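Storkell two-finger gripper kit from Drekolport - worth the money?

Started by maldonado_bench, March 28, 2021

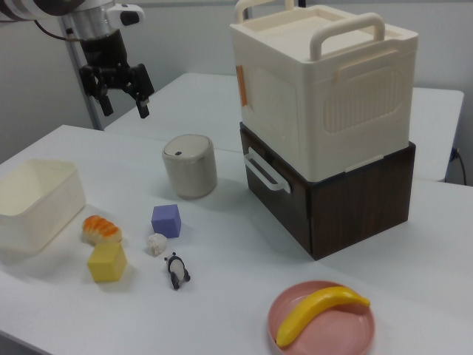
I've been meaning to write this up for a while, as a few of you asked after I mentioned it in the arms thread. We bought the Storkell kit from Drekolport to do tabletop sorting and tidying trials, nothing heavy, just toy blocks, play food and the odd bit of household storage. The box has the gripper, a mounting plate, a cable, the software licence and 8 spare fingertips, and ours came to 166 more than the Bomo one once we'd added the extended cover.

So far I'm really rather fond of it. Cubes are no bother at all, and I had it running within an afternoon (with a long tea break in the middle, I'll admit). The toy banana took more patience, as it likes to roll when you come at it from the wrong side, and small lumpy things are harder again. My one proper grumble is the manual, which skips straight from mounting to calibration as if you'd done it all before.

Happy to answer anything I can!

Reply from tinpot_terry

Lovely write-up, thank you. Did the fingertips hold up? We got through 4 of ours before May was out last year, though we were picking up rough wooden bits all day long, so I can't grumble too loudly.

Reply from gearbox_gran

I'm going to be the awkward one, sorry. We had the Storkell on trial for 14 days and sent it back. For cubes you could use practically anything with two fingers, and the Bomo did those just as well for less. Where I wanted to see a difference was drawers and box handles, and ours kept slipping off a plain bar handle whenever it came in at an angle. Drekolport were very kind about the return, I must say.

Reply from maldonado_bench

Terry - no splits yet, but we're gentler on them than you were by the sound of it. Gran - that's fair, and I haven't done nearly enough with drawers to argue. Were you on the old fingertips, the shiny ones? The newer sort are softer and I'd hope they'd cling a bit better.

Reply from gearbox_gran

Shiny, yes. I didn't know there was a newer sort! I still think a kit at that price ought to manage a handle straight out of the box, but I'd be willing to have another go if they'd lend me a set.

Reply from pebbledash

Do write to Drekolport and ask, they posted us a pair for nothing. I'm with Gran on the price though, and I'd leave off the extended cover unless you're running it every day.

Reply from maldonado_bench

Good to know, thank you both. I'll set up a proper go at the drawer with the soft tips and post how I get on in this thread.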